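Sorting Station Project: Report
Jiludgate workshop course, group 4
11 min read

What we set out to do

The brief from the course was short. Pick a spot in the teaching workshop where people lose time, fix it with stuff already in the building or stuff you can get cheap, write it up. We picked the small parts return. Anyone who has taken the intro class knows the problem. You finish a build, you take it apart, and then there's a pile of bolts, washers, spacers, brackets, cable ends and whatever else, and it all has to go back. Mostly it went into one big tub labeled MISC. The tub was full by the second week of every term.

So: a sorting station. Bins, a surface, labels, a routine. Name for it was Porkness, which started as a typo in the group chat and stuck. It's on the labels now so it's staying.

Background, short version

The old setup was one tub and a shelf of jars. Jars are fine for looking at but bad for putting things in when you are in a rush. Lid off, drop it in, lid on, next jar. People skip it. We watched the end of three class sessions before touching anything and wrote down what people did with their leftovers. Most went straight to the tub. A few people sorted out the big parts and tubbed the rest. The jars got used by people who were early for something else.

We also asked people why. Answers we got, not in any order:
- didn't know which jar
- jar was full
- the shelf is behind the drill press and someone was using it
- the tub was right there

That last one came up the most. Closeness beats everything. We could have guessed this but it was good to have it written down before we started buying things.

Constraints

Has to fit on the bench by the east wall, same spot as the tub. No drilling into the bench itself (not ours). Budget of 100 dollars including labels and tape. Has to be movable by two people. Has to survive a class of first years.

We had 27 kinds of small part on the workshop list. Way too many for one bin each. So grouping was going to be most of the real work, and it was.

Grouping the parts

First try we grouped by size. Small, medium, large, long. Looked neat on paper. On the bench it fell apart, people disagree on what medium is. One person's medium bolt is another person's large bolt, and then spacers come in every size so they ended up all over.

Second try was by material. Steel, brass, plastic, rubber. Better, but it splits up things that get used together. A nylon washer and a steel washer go in different places and then the person building has to visit two bins. Restocking was fast, building was slow.

Third try was by job. What does it do in the build. Holds things together, keeps things apart, lets things turn, carries wire, makes a corner, and everything else. We were worried this would be confusing but it tested best of the three. You already know what the part was doing, you just took it out.

Groups we ended on:
Fasten - bolts, nuts, screws
Space - washers, spacers, standoffs
Turn - bearings, bushings, small wheels
Wire - cable ends, clips, ties
Corner - brackets, plates, angles
Other - anything you have to ask about

"Other" was a fight. Half the group wanted no Other at all, the argument being it will turn into the tub again. The other half said without it people will just put odd parts in the wrong bin. We kept it and made a rule that it gets emptied at the end of every Thursday session. More on that under results.

Choosing the bins

Wanted: open top, smooth inside so small parts slide out, a rim you can grab with gloves on. Not see through. This one is a matter of taste but with clear bins we found people looked through the side, guessed and didn't read the label.

We tried three kinds. Cardboard trays, free, from the print room. Went soft at the corners inside a week. Metal bread tins, strong but loud, every washer sounds like a dropped plate and the room is noisy enough. Then plastic bins. Quiet, easy to wipe, rolled rim that doesn't cut your hands. Went with plastic.

Color: blue. We thought about a color per group and dropped it. If the colors mean something then a cracked bin has to be replaced with exactly the right one, and the store had run out of two colors the day we went. One color for all and let the labels do the job.

Layout

Six in a row was the first idea, same as the list. Too wide. The bench has a vise at one end and we lost a full bin width to it. Also the person standing in the middle could not reach the end ones without stepping sideways, and stepping sideways in a full class means stepping on someone.

Two rows of three fixed the reach. Back row is for groups with fewer parts, front row is for the busy ones. Fasten in front center since it gets by far the most. Space on its left, Corner on its right. Wire, Turn and Other in back.

Problem with two rows is that the back row is harder to get a hand into. We tried raising it on a step (scrap wood, held with tape, not pretty). It helped with seeing, didn't help much with reaching, and the bins slid forward when you leaned on them. Step came out. What worked was moving the whole set closer to the bench edge so that your arm comes in from higher up. Free fix. Should of tried it first. 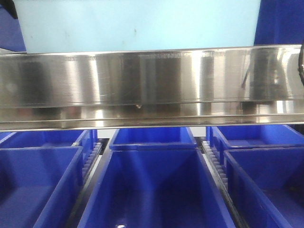 The other thing about two rows is labels. On a front bin the label can go on the face. On a back bin the face is hidden behind the bin in front of it, so the label has to go somewhere else. We tried the rim, label was too narrow to read from standing height. Tried a card standing up behind, got knocked over. Tried taping the label flat on the inside floor of the bin, which works great until there's a part on it. In the end a strip of tape on the bench in front with both names, back name on top and front name under it. People got it without being told, which was our test for everything.

Testing

Set a mixed load of 54 parts. Same load each time, we kept it in a bag between runs. Each person gets the bag, tips it out, sorts it into the station, we time it and then check for parts in the wrong place. 20 people did it, all from the intro class, none of them had seen the final layout before.

We ran it against the old jars as well, same load. Not totally fair, as some of them knew the jars already. If anything that should have helped the jars.

What we saw (full times table is in the appendix file, this is the words version):

Sorting into the bins was quicker than the jars for every person who finished both. Two people didn't finish the jars, they ran out of patience and said so.

Wrong placements were mostly between Space and Fasten. Standoffs. A standoff has threads, so it looks like a fastener, but it keeps things apart. We had put it in Space. Plenty of people put it in Fasten and were pretty sure about it. After the test we talked it over and moved it. If most people think it goes somewhere then that's where it goes.

Turn had hardly any mistakes. Everybody knows a bearing.

Other got used more than we wanted in the first few runs, then less. People who hit an unclear part early seemed to use Other for the rest of the run as well. Like permission. We changed the label from OTHER to ASK FIRST and the next people used it much less. Small change, probably the best thing in the project.

In class use

After testing it went live in the intro class for the rest of the term. Tub was taken away the same day. We argued about leaving it for a week as a backup and are glad we didn't.

First session was messy, people had not been told and two of us had to stand there pointing. Second was ok. By the fourth we left them alone with it and checked after. Bins had mostly the right things in them, plus one glove and a pen in Corner.

Emptying ASK FIRST on Thursday was kept up every week except one, when the room was booked. The week after that it was heaped. So the routine matters as much as the bin. If whoever takes this over drops the Thursday thing, it'll be the tub again by mid term, I would bet on it.

Restocking from the bins to the main drawers is still slow. We did not solve this. The groups are by job, the drawers are by part number, so somebody has to do a second sort. It's a smaller sort than before since each bin only has a few kinds in it, but it's still a sort. The group before us (project Onora) looked at the drawers and their report suggests relabeling them by job too. We agree with them. Outside our brief though.

Cost

Bins were the main cost. Labels and tape were next. Cards we ended up not using, and they can't go back to the store. Came in under the 100. Receipts are with the form.

Things that went wrong

Bought the first lot of bins without measuring the bench with the vise closed. Measured it with the vise open. Had to swap them for a narrower size.

Our timing sheet for the first few runs had no column for which layout was used so those runs are thrown out. Don't ask. The 20 are all from after that.

Tape residue. The cheap tape leaves a gum on the bench that picks up metal dust and looks terrible. Used the Chae brand tape from the workshop store after that and it came off clean. Cost more.

Label printer ran out halfway so three labels are printed and three are handwritten. Nobody has complained. The handwritten ones are bigger and tbh easier to read.

If we had more time

- fix the restock problem, or at least test a drawer set grouped by job
- try a shallower back row. Deep bins in back mean you are feeling around for the last few washers
- a lip or mat under the whole set so it doesnt creep toward the edge during the day. It moves maybe a finger width per session and someone has to push it back
- test with people who are left handed. We only had one and she went for the right side bins last every time, could be nothing
- a spare bin under the bench. One has a small crack starting already

Handover notes

Layout drawing is taped inside the cupboard door. If a bin goes missing, replace with the same size or the rows won't line up with the tape strip. The test load is in the bag marked 54, please don't use it for builds, we already had to refill it once. Wipe bins with a damp cloth, not the solvent, the solvent makes them sticky. Standoffs go in Fasten now, the drawing still says Space, somebody needs to fix the drawing.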